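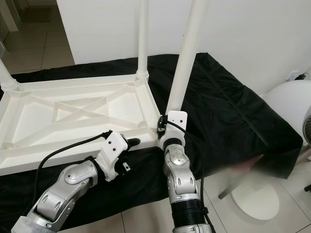 プラスチックの折りたためないテーブル、脚が抜けません
投稿者:エニス好き
ベランダで使っていた白いプラスチックのテーブルを、11月の引っ越しに備えてばらそうとしています。脚を4本差し込むだけのやつで、Flovoraというお店で買いました。説明書はとっくに行方不明です(泣)
ひっくり返して引っぱってみたんですが、2本は抜けたのに残りがびくともしません。回すのか、まっすぐ引くのか、どっちなんでしょう?天板の裏はリブだらけで、力をかけたら割れそうで怖いです。
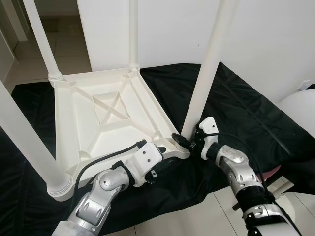
回答 3件
Ingeborg Brandes さん
うちも似たようなのを持ってます!まず下に布を敷いて天板を伏せてくださいね。床も天板も傷だらけになりますから(経験者)。
それで、脚は上のほうを持って揺すっちゃだめです。てこになって差し込み口が欠けます。根元を片手で握って、もう片方の手で天板のふちを押さえて、少しずつ左右にひねりながら引く。うちのはこれで抜けました。固いときはドライヤーでほんのり温めるといいって母は言うけど、私は試したことないです。

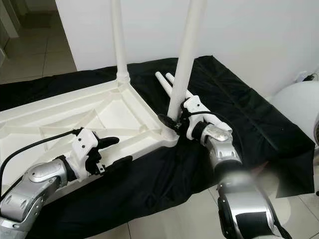
外した脚は布の上に並べて置いておく
なくさないし、転がって踏むこともないですよ〜。組み直すときのために、どの角の脚だったかマスキングテープで印をつけておくと楽です。
たけのこ55 さん
捨てて買い直したほうが早くないですか。私は前に同じようなのを1,705円で買いました。
Ludger Voß さん
ネジ式のものもあるので、引く前に根元を見てください。溝があれば回して外すタイプです。差し込み式なら上の方のやり方でいいと思います。
あと、砂。外で使っていたなら根元のすき間に砂が噛んでいることが多いです。私は古い歯ブラシでかき出して、食器用洗剤を薄めたのを少し垂らし、しばらく放っておきました。夕方に見に行ったら、あんなに固かったのがするっと。金づちで叩くのはやめておいたほうがいいです。私は1本割りました……

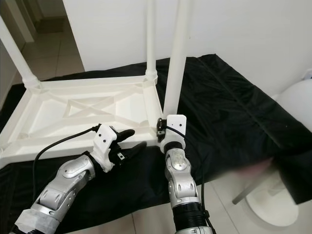 質問した人からのお礼
歯ブラシと洗剤でいけました!ひねりながら引いたら、残りの2本もちゃんと抜けました。皆さんありがとうございます。砂、すごい量でした。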